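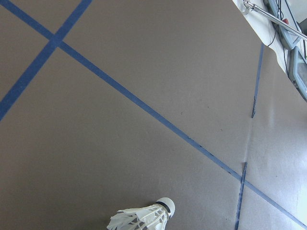 Virnireo Design Prize names Nazareno Dal Bello as overall winner

TARKDALE, April 2012 - The Virnireo Design Prize has given its top award to furniture and lighting designer Nazareno Dal Bello for Holtano, a reading lamp and side table built as a single piece. The jury chose Holtano from 497 entries in the furniture, lighting, packaging and household goods categories.

Dal Bello will receive a cash grant and a place in the prize's touring exhibition, which opens at the Sakalauskas Gallery in Tarkdale in August. All category winners will be shown there alongside the overall winner.

Holtano stands on a narrow base and can be put together without tools. The power cord runs inside the upright and leaves the base at the back, so the table can be placed close to a wall. The shade turns through a full circle and can be lowered to table height. Dal Bello worked on the piece for two years and made the early versions in his own workshop.

"I wanted a lamp for a small room where there is no space for both a lamp and a table," Dal Bello said. "The first versions were too heavy at the top. Most of the work after that was on the base."

In its written comments, the jury praised the simple assembly and the way the cord is handled. It also noted that replacement parts can be ordered one at a time, including the switch and the shade ring.

The Virnireo Design Prize is open to working designers and to students in their final year of study. Entries are judged first from drawings and photographs. Designers who reach the second round are asked to send a finished piece or a full-size model. Jurors do not see the names of entrants until the scores are final.

The exhibition will take up both floors of the Sakalauskas Gallery, a former grain store built in 1819. The gallery can hold up to 800 visitors a day and will keep its usual opening hours during the show. Admission is free. Groups and school classes should book ahead through the gallery office. A printed catalog with drawings and a short text on each winning entry will be on sale at the front desk.

After Tarkdale the exhibition will travel to other venues. Dates and places will be listed on the prize website when they are confirmed.

Notes for editors

High-resolution photographs of Holtano and a portrait of the designer are available to registered members of the press. Registration is free. Please credit the Virnireo Design Prize when using any of the material. Requests for interviews with Nazareno Dal Bello or members of the jury should be sent to the Virnireo press office in Tarkdale.

Entry rules for the next prize will be published after the exhibition opens.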